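Notebook – bench top care, January

Morning. Picked up where Rasha left off. Her last note says the butcher-block top in the workshop got its second coat of oil and was left overnight. I ran a hand over it at 8:15 and it felt dry everywhere except a patch near the back corner, which was still a bit tacky. Went over that patch with a clean rag for a few minutes and it came good. Too much oil left sitting, I think. We said fifteen minutes before wiping off and it probably got closer to forty.

Oil is the Brandão food-safe one again. We had nearly 18 tins on the shelf when the order came and I don't want to open another brand until those are gone. It is thinner than the Bineck stuff and soaks in faster, but needs more coats. The Bineck left a skin if you weren't careful. Rasha still prefers it for the small boards.

Sanding notes, so I don't have to work this out again next time:

Started at 82 passes with the card scraper on the worst area, counted only because I wanted to know how much life is left in a fresh edge. The edge was dull well before the end. Call it half that and re-burnish.

Then 120 grit by hand, along the strips. Then 180. Then wiped down with a damp cloth to raise the grain, let it dry for an hour, and a light go with 220. Didn't bother going finer. On the offcut I took up to 400 the oil sat on top and the colour came out paler, and I like the warmer colour.

Stains: there were two dark rings from last winter, both from wet cups. One came out completely with the scraper. The other is still faintly there if the light is low. I tried oxalic acid on the offcut and it lifted the ring but bleached a halo around it, so I left the real one alone. It can stay.

Glue lines all sound. I tapped along each strip with the handle of a screwdriver and listened for anything hollow. One joint near the left end had opened by about the thickness of a sheet of paper. Flooded it with thin glue, clamped it overnight, scraped flush. Will check it again when the heating goes off in spring, as that is when it moved last year.

11:40. Back to normal use with the ordinary bits – the serving board, the green cup, the blue measuring cup and the blue cloth. The board is a shade darker than the top, and smoother. It had three coats and the top has only had two, so I'd like to see whether a third coat on the top brings them any closer.
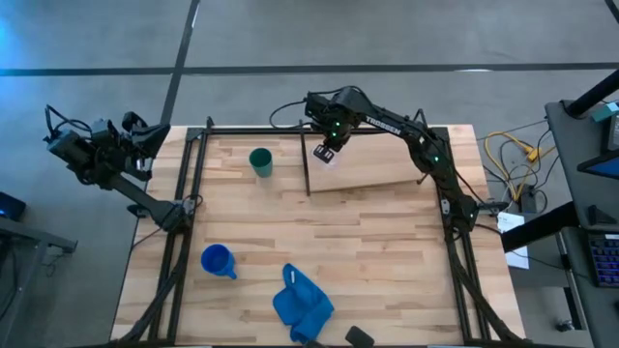 How long should an oiled top be left before anything wet goes on it?

Three days at the least with this oil, and a week is better. Water beads on it after one day but the oil underneath is still soft, and a wet cup base will mark it.

I put that in because it has come up twice this month and I gave two different answers. The tin says 24 hours. I don't trust that in a cold workshop. On the test offcut I stood a wet tumbler for an hour on day one, day three and day seven. Day one left a clear ring, day three a faint one that wiped out with fresh oil, day seven nothing at all.

Until the week is up: cups go down dry. Wring the cloth out properly and don't leave it bunched up on the wood overnight, even if it only feels damp. Spills get wiped straight away.

Cloths. The Skasach ones shed less lint than the cotton rags but they hold water longer. Good for wiping down, poor for oiling. For oiling I'm back to cut-up T-shirts. Oily rags go flat over the rail outside until they're stiff, then in the metal bin. Please don't scrunch them and don't put them in the bin under the sink. I found one there last week.

Measuring. For a full coat on the top I used 200 mL of oil, measured out beforehand so I'd know. The first coat took all of it and could have used a bit more along the end grain. The second took a little over half. Keep a separate jug for oil and write OIL on it. The measuring cup on the bench is for water and dry goods only and I'd like to keep it that way.

2:30. Valquíria came by with the moisture meter. Readings across the top were steady, slightly higher at the end nearest the door. She thinks the draught is doing it and suggested a strip along the bottom of the door. Cheap enough to try. She also had a look at the underside, which has only ever had one coat, and reckons that is why the top cups a little in summer. Fair point. Both faces should get the same treatment, and I've been lazy about the bottom one.

She asked what we'd pay for a replacement if it came to that. The last quote from Stevico was 3000 for a made-to-order top, before freight, so I'd much sooner keep oiling this one.

Serving board: one small chip on a corner, rounded over with 180 and re-oiled. No cracks. Wash by hand, dry standing on its edge, never flat. It warped last time it was dried flat on the rack and took most of a month under weights to come back.

To do:

Third coat on the top, thin, wiped off at fifteen minutes. Set the timer this time.
Underside, first of two coats. Needs two people to lift.
Draught strip for the door.
More 220 paper, we're down to the last few sheets.
New burnisher for the card scraper, the old one has a groove in it.
Ask Rasha where the good clamps went.

4:50. Left a dry offcut with one, two and three coats marked in pencil on the windowsill, to see how the colour changes with the sun. Will look again at the end of the month and write it up under this entry. The one-coat section already looks thirsty.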